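Search help articles Enter keyword or ticket number Go

Ticket 284: Blanket shedding lint and slipping off the table
Product: Vandmont printed throw, brown with black lettering
Opened by: Suqin Liao
Handled by: Kalkidan Seyoum
Status: Closed

Suqin Liao wrote, 25 June 2020:

Hello, and thank you in advance for reading all of this, I know I go on a bit. I bought your brown throw with the big black letters for the spare room, and I ended up liking it so much that I put it over the long table against the brick-textured wall, where I keep the things that don't have a home yet. My trouble is twofold. First, it sheds, and I find little brown fibers on everything I set down. Second, it creeps. I lay it straight in the evening and by the next afternoon one side is hanging lower than the other, and my things have traveled along with it!

I've washed it 2 times so far, on warm, with the towels. I also tried a rubber mat under one end, which helped that end only. What lives on it is mostly light stuff: my tall pink thermos, a pink paper shopping bag I keep for the handle ribbon (too pretty to throw out), tissues, a biscuit or two for later.
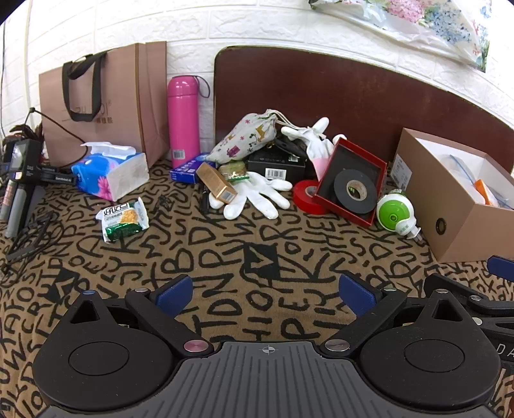
My sister-in-law Fengying thinks I should simply put the blanket on a bed like a normal person, but I'd love to keep it where it is if there's a way. Is the shedding something that stops, or did I get a bad one?

Kalkidan Seyoum replied:

Hi Suqin, please never worry about a long message, it saves me asking! I don't think you have a bad one. Towels are the likely culprit, as they give off a lot of lint and the throw holds on to it. Could you wash it once more by itself, cool, inside out, and then tumble it on low for 9 minutes with nothing else in the drum? Clean the lint screen first. After that, shake it outdoors.

For the creeping, take everything off and run a strip of non-slip shelf liner the full length of the table, front and back. A mat under one end lets the other end pull. Put the heavier things toward the wall and smooth the blanket from the middle outward.

Suqin Liao wrote:

Washed alone, tumbled, shaken over the balcony rail. Much less fuzz, only a little on the tissues now. The liner I bought was too narrow so I doubled it up, and it hasn't moved since. Fengying has gone quiet on the subject. Thank you, you were very kind about it.

Kalkidan Seyoum replied:

So glad to hear it! I'll close this, but reply any time and it will open again.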